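Planning a Bench for a Small Robot Arm: Surface, Cable Access and Budget

Workshop tips, October

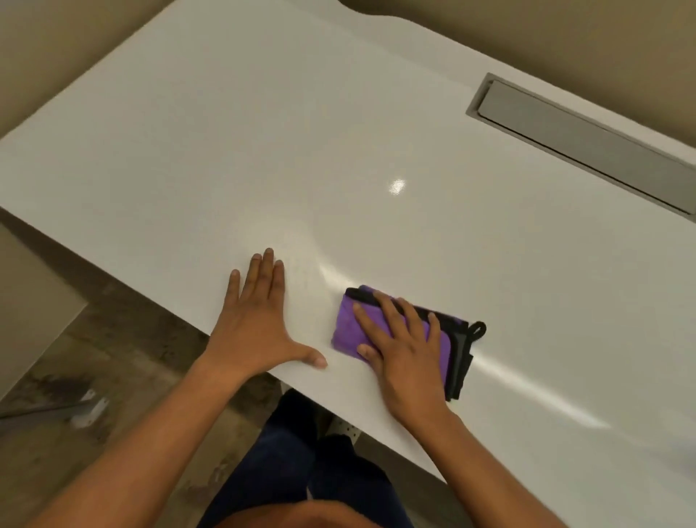

Most first budgets for a desktop arm list the arm, the controller and the gripper, then put the furniture under "misc." On the last installation I costed, the bench and its fittings came to 474 dollars before anything was bolted to it. Give the bench its own line and fill in that line first.

Surface finish

Glossy white tops are easy to wipe and show dirt early. They also reflect overhead lights straight into a camera. If the arm will use vision of any kind, check the top under the lights that will be on during a run, from the height where the camera will sit. A hot spot that you ignore while writing at the desk can hide a small part completely.

Ways to deal with glare, cheapest first:

Move the lamp, or turn off the row of lights directly over the bench.
Lay a matte mat over the work area and tape down the corners.
Put a diffuser on the fixture.
Order a matte top.

The last one costs the most after the fact, so decide before ordering. Kalliopi Raptis prices both finishes on every quote and keeps a sample of each in a drawer. Ask your supplier for samples at least the size of your hand. A one-inch chip tells you the color and very little else.

Wiping down

Use a folded microfiber cloth. Fold it into a pad so there are several clean faces, and turn to a new face when one gets gray. Brace the desk with your free hand if the frame is light. Go in straight, overlapping passes and finish along the front edge. Skip paper towels on gloss; they leave lint, and suction cups pick it up.

Wipe before sticking down any tape, fiducial marker or mat. Residue from packing film is hard to see and adhesive lifts off it within days.

Budget two cloths per bench and wash them without fabric softener, which leaves a film.

Cable access

A tray set into the desktop is convenient for a laptop and a monitor. For an arm, measure it first. You need the inside width, the depth, and the clearance for the largest connector with the lid closed. Controller plugs are often bulkier than the cable behind them, and the connector is what gets stuck.

Keep motor power and camera data apart. If the tray is a single channel, run the power below the desk on its own bracket and leave the tray for signal cables. Do not coil extra length inside a closed tray. Order the right length, even if that means waiting for it.

Also mark the tray on your floor plan as a place where nothing can be mounted. Odair Moura drew a very good layout for a Wovon arm and put one of the four base bolts through the lid. The revised plate added nine days to the schedule.

Frame and stiffness

A height-adjustable frame is fine for inspection and hand assembly. Under a moving arm it tends to sway, and the sway gets worse as the top goes up. Test it with your palm flat on the surface: push sideways, let go, and watch a cup of water. If the water is still moving after 2 seconds, either brace the frame or buy a fixed one.

Check the feet as well. Rough concrete needs leveling feet, and many desks ship with plain ones. Thongchai Intarasuk's rule is to level the desk empty, load it, and level it again the next morning.

What to put in the budget

Desk or bench, with delivery and assembly
Mounting plate and hardware
Power strip with a switch reachable from outside the arm's range
Cables at final length, plus one spare of each
Matte mat or matte top
Lighting changes
Cleaning supplies for a year
Half a day of labor for leveling and cable work

For a single-arm station with a used Drikura controller, our total was 3315 dollars, arm not included. The quote from Flurnberg for the same station was lower but left out the plate and the lighting. Compare quotes line by line — a missing line is the usual reason one looks cheap.

Order of work

Assemble and level the desk. Wipe the top. Mark the reach of the arm in pencil or low-tack tape. Check the tray and the brackets under the desk against those marks. Run the cables. Drill last.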